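Tummont Bench Notes
@tummontbench
Thread, 14 posts

1/ We have been comparing two sets of hand-held grippers this month, the Cavdale pair we already had and a newer pair from Flastska. Same bench, same objects, same people holding them. Posting what we have so far in case anybody else is choosing between the two.

2/ Ground rules. Every task gets 100 tries per pair. A try counts if the object ends up where it was supposed to go and nobody touches it with a bare hand along the way. Dropping it and picking it up again with the gripper is logged as a recovery and kept in a separate column.

3/ The short version for people who won't read the rest: Cavdale is better on anything thin and flat. Flastska is better on anything round or narrow. The wrist cameras matter more than I expected, and we changed our minds about the trigger springs twice.

4/ Weight first. The Flastska is 204 grams lighter per hand with the camera mounted. You don't feel that for the first few minutes. You do feel it late in a session, mostly in the thumb and the outside of the wrist. Two of us started taking shorter sets with the Cavdale without planning to, and the log shows it.

5/ Trigger travel. The Cavdale has a long pull and closes slowly at the end, so you can stop on a thin edge without flexing it. The Flastska closes fast and then hits a hard stop. Fine for a block. With sheet material you have to learn where the stop is and ease off just before it.

6/ The two-hand carry is the task that separated the pairs most. You hold a clear sheet by its edges, one gripper on each side, keep it level, and carry something on top of it. If one hand leads by even a little, the load starts to slide. The other half of our list is upright parts and small posts, one hand only. 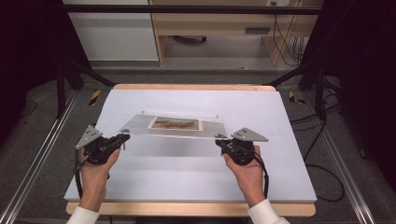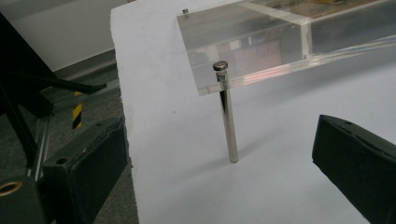 3 min read

7/ Acrylic is an annoying material for this and that's why we use it. The overhead view loses the sheet against a pale board, and you end up judging level from the shadow and from whatever is riding on top. Put a picture with a white border on it and you at least have a rectangle to watch. I would not run this task with a bare sheet again.

8/ Upright metal is a different kind of annoying. A polished rod picks up dark reflections along its length, and our pose estimate likes to lock onto those and ignore the real outline. A knurled cap helps. It has texture, it looks a little wider than the shaft, and the tracker holds it from most angles. We now aim at the cap and let the fingers come in lower down.

9/ White paper under the small parts was worth doing. The contact point is much easier to find in the gripper view, and a soft shadow at the base tells you which way is down. The one problem is exposure. On auto, the camera sees all that white and darkens everything else, and black fingers turn into two flat shapes. Lock the exposure before you start, and write the value down – we had to throw out a morning because we hadn't.

10/ Cameras, then. We tried two lenses on each gripper. The wide one wins and it isn't close. You want both fingers in view with the object between them, and you want some background past the edge of the work surface. Rails, stands, striped tape, anything that stays put. The narrow lens gave a prettier picture of the object and worse tracking every time we moved quickly.

One caution on backgrounds: clear boxes. If an acrylic box is right behind the target, the bright line along its lower edge can be stronger than the target itself. We moved the approach angle a few degrees and left the box where it was, because the objects we care about will have clutter behind them too.

11/ Controller. Both pairs feed the same Qureshi logging unit, so the timestamps can be compared. It was easy to set up and has dropped out 11 times this month, always on the right-hand channel. Swapping the cable moved the fault to the left, so it's the cable and I'm not blaming the unit. If you have loose cable hanging off your grippers, give it enough slack to turn your wrist all the way over. Tight cable pulls the jaw off line and you will blame your hands for it.

12/ Things I got wrong. I thought softer finger pads would help with the sheet. They grip well, then they creep, and the sheet ends up tilted toward the weaker hand. Harder pads with a thin rubber face were steadier. I also thought the lighter pair would be faster overall. On our log it is faster on pick and slower on place, and the totals come out nearly even.

13/ Where we landed for now: Cavdale stays on the two-hand tasks with the firm pads and the wide lens. Flastska takes the rods, posts and anything under a finger's width. Mixing pairs, one of each, was bad enough that we stopped before finishing the set. The trigger feel is too different and your hands keep correcting for each other.

14/ Still to do: the same list with the weaker trigger springs, and a run with the overhead lights turned down. I'll add the try-by-try sheet to this thread when the recovery column has been checked. If you have run either pair with gloves on, reply with the pad type you used – I'd like to compare before we order more.

Posted Saturday, May 25, 2024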